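Home Organisation, Unit 3: Cables and Cords
Notes by Ravindran Mudaliar, Room 111

Welcome back, everyone! Cords are my favourite part of the whole course - such a small job, and a drawer feels brand new afterwards.

Gather the cord into loose loops as wide as your hand. Never wind it tight around the plug, as that strains the wire. Leave both ends where you can find them.
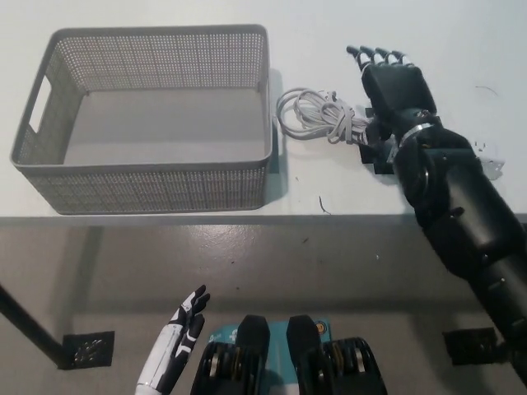
An open basket suits cords beautifully, and you can sort by colour or by room. Bring 2 tangled cords for November!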